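Build the Boring Box First

People who want to build a robot arm at home usually ask me which arm to buy. I think that is the third or fourth question. The first one should be what the arm is going to stand on, and the second should be what goes around it.

I have been building in the shared shop at Prillport for a few years, and I have watched a fair number of arm projects start on a folding table. The arm gets clamped to one edge, and the wiring goes underneath in a heap. It runs for an evening. Then somebody needs the table, the arm gets moved, and every position the owner saved is off. I did this myself. My first build, which I called Cuervo, spent most of its life being measured again.

The second one, Tramance, has two arms and a fixed enclosure. I spent longer on the enclosure than on the arms, and I would do it again. It has walls on three sides, a flat white top and a front panel with cutouts so I can get at the mounting hardware without taking anything apart. None of that is clever. It took me most of a winter, and by March I still had no program worth showing anyone.

Deisy Benavides, who shares the bench space with me, thought this was a waste. Her view is that you learn by getting something moving, and that a box can be added later. She is right that motion keeps you interested. Plenty of builds die in the woodworking stage. But I have yet to see a box added later. What I see is a second clamp.

The walls matter more than I expected. A plain background with nothing going on behind it makes it much easier to tell what a gripper is doing, for me and for any software that has to look. They also stop small round things from rolling onto the floor, and small round things are what I work with. 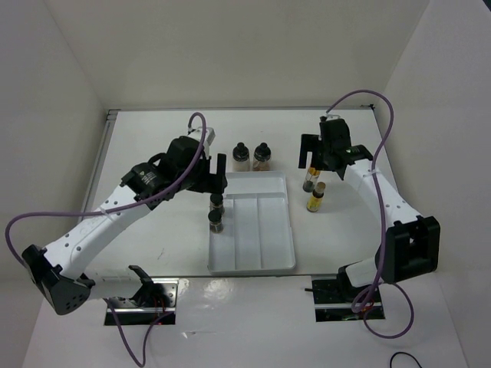 Tramance with the tray and the six small containers.

My test job is sorting little bottles, jars and vials into a plastic tray. I picked it because it is dull and I can repeat it. The log stands at 3759 attempts, and I plan to stop at 4000 and look at the numbers properly. I could not have kept a log like that on the folding table, where attempt 50 and attempt 500 would have been on two different machines.

Cable is the other thing I would spend time on early. Leave more slack than looks neat and tie it to the forearm. A big loop is ugly, but a cable pulled tight at full reach will cost you a connector.

There is a case against all this, and it is mostly space. A fixed box takes up room all week, and in an apartment that may settle it. Grakik, the small club across town, stores its arms on shelves between sessions and gets good work done. They also spend the start of each session lining things up again. If you have the corner to spare, I would give it to the box.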